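Em defesa da bancada branca

Há uma opinião que circula entre quem reforma cozinhas e que eu ouço desde que me entendo por adulta: bancada branca é loucura. Mancha, marca, denuncia tudo, escolha um cinza salpicado e seja feliz. Pois eu quero defender o contrário, e com gosto, porque a bancada branca e brilhante foi a melhor decisão que tomei nesta casa!

O argumento contra ela é sempre o mesmo: aparece a sujeira. Aparece, sim. E que maravilha que apareça! Passei anos com um tampo marrom rajado no apartamento antigo, um tampo que escondia café, molho de tomate, mel, gordura, tudo. Eu passava a mão e sentia uma aspereza aqui, um grude ali, e não enxergava nada. Limpava por fé. Quando entregamos o apartamento, raspei com uma espátula um canto perto do fogão e saiu uma camada que prefiro não descrever numa página que as pessoas leem tomando café da manhã.

Com o branco a conversa é franca. Caiu, viu, limpou. Uma gota de suco fica ali amarela, espalhafatosa, pedindo um pano, e em dois minutos o assunto está encerrado. A minha amiga Lensa Shiferaw, que cozinha muito mais do que eu e com muito mais cúrcuma, discorda com veemência. Ela tem uma bancada escura e diz que a minha cozinha a deixa nervosa, que tem medo de pousar a colher. Eu respondo que colher se pousa em pires, e seguimos amigas.

Mas a bancada branca só funciona com o pano certo, e é aqui que eu me empolgo de verdade. Durante muito tempo limpei cozinha com esponja velha e detergente, espuma para todo lado, depois papel para secar, depois outro papel porque o primeiro se desfez. Hoje uso microfibra levemente úmida, dobrada. Dobrada, por favor! Um pano embolado é meio pano desperdiçado. Dobrando duas vezes, você ganha várias faces limpas e vai virando conforme suja. Aprendi isso com Margaux Tessier, numa oficina de cuidados da casa que ela deu no bairro, uma tarde inteira falando de tecidos, e eu anotando como se fosse cair na prova.

Outra coisa que ela insistia: usar as duas mãos. Uma trabalha, a outra se apoia aberta no tampo. Parece bobagem, mas o corpo fica firme, o ombro cansa menos e a pressão sai igual do começo ao fim do movimento. Em mancha de suco seco ou calda, encoste o pano úmido, espere um pouquinho, deixe o açúcar amolecer e só então puxe. Quem esfrega a seco, com raiva, acaba espalhando uma película grudenta por uma área bem maior e ainda culpa a bancada.

E o brilho? Dizem que superfície brilhante é vaidosa. Eu acho que é útil. Abaixo a cabeça, procuro o reflexo da luz no tampo e vejo na hora onde ficou rastro de pano ou marca de dedo. No fosco a gente descobre de manhã, com o pão na mão.

Sobre produtos, gastei dinheiro com quase todos. O spray da Grolden cheira bem e deixa uma névoa que precisa de segunda passada. O da Pekura é mais discreto e faz o que promete, embora eu ache o frasco pequeno demais para o preço. No fim, no dia a dia, fico com água morna e uma gotinha de sabão neutro numa tigela. Uso aproximadamente 400 ml, e dá para a bancada, a mesa e a porta da geladeira. Os panos vão para a máquina separados das toalhas e sem amaciante, que estraga a fibra e faz o pano empurrar a água em vez de beber. (Essa eu aprendi do jeito caro, com um pacote inteiro arruinado.)

Reconheço os pontos fracos. Junta e encaixe são um capítulo à parte: onde há uma fenda ou uma moldura de metal no tampo, o líquido escorre para dentro e pano nenhum alcança. Ali vai uma escovinha macia, ou um palito envolto no próprio pano. E vinho tinto esquecido de um dia para o outro exige paciência. Também não recomendo branco a quem se irrita ao ver uma migalha, porque vai ver todas.

Ainda assim, quando minha irmã me perguntou na semana passada o que colocar na cozinha nova dela, respondi branco antes que ela terminasse a frase. Ela queria um granito verde-escuro, lindo, não nego. Mandei a ela uma lista de motivos que ocupou três telas do celular, e ela me devolveu uma figurinha de gato dormindo. Vou insistir no almoço, com a bancada limpa e um copo de suco de manga servido até a borda, bem perigoso, para ela ver como a coisa se resolve rápido.
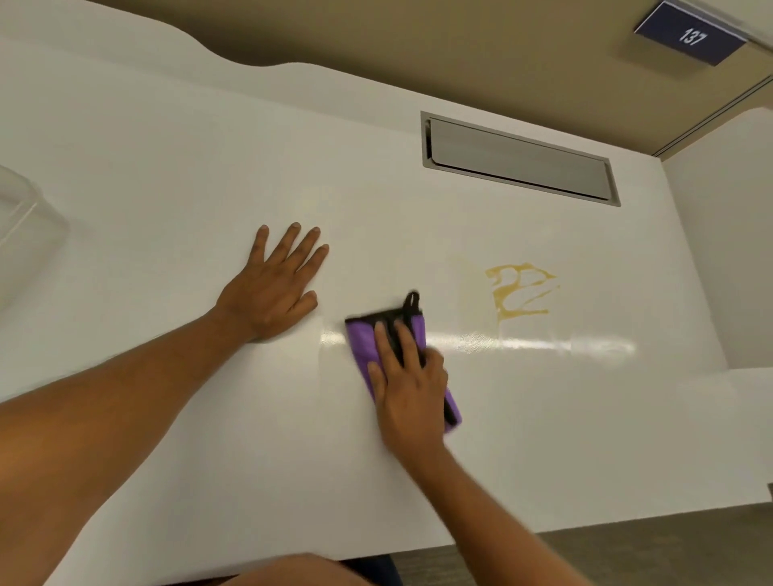

A manga, aliás, é uma boa adversária para essa demonstração. É doce, gruda e tem cor de sobra. Se minha irmã continuar preferindo o granito depois disso, prometo ajudar a escolher o tom de verde, e dou a ela um pacote de panos de presente do mesmo jeito.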